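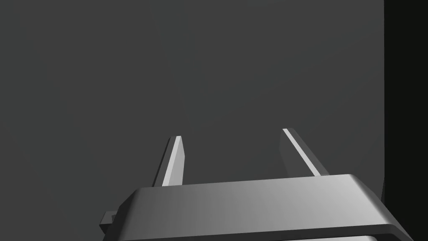

Simulated recording sessions: frequently asked questions

Last updated Jul 1, 2018

What is Plumano?

Plumano is a collection of practice examples for two-armed household robots. A person steers the robot through a task in a simulated room, and the whole attempt is saved. The learning system is then trained on the saved attempts. The project is run from our Plustbridge office.

Do I need to have driven a robot before?

No. New operators get 36 practice attempts, none of which are kept. Most people find the second arm harder to manage than the first.

How long is a session?

You will be asked for five good attempts at one task, then you take a break. An attempt stops by itself after 210 seconds, whether or not the task is done.

Which views are saved?

There is a view from the robot's body and a close view from behind a gripper. The close view often shows little more than the fingers and a wall until you bring the arm over the table. Please don't restart for that reason.

What is in the dining room task?

A long wooden table, with a plate and a small green item near its far end. You start with the table out of reach of at least one gripper and work from there. Use whichever arm you like. 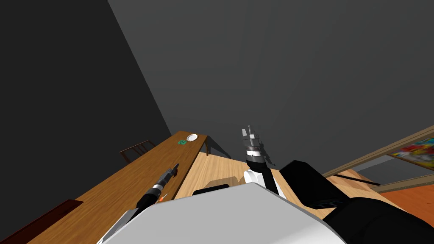
Should I delete a failed attempt?

No, mark it as failed and carry on. Failed attempts are stored separately. Only delete one if the controls dropped out part way through.

Does it matter if I move slowly?

Slow is fine. Long pauses are not, as the system tends to copy them. If you need to think, do it before you press record.

How many attempts are there so far?

The April release holds 2,069, all checked by a second operator.

Can I use the recordings in my own work?

Yes, for research. Fill in the request form and say which tasks you need.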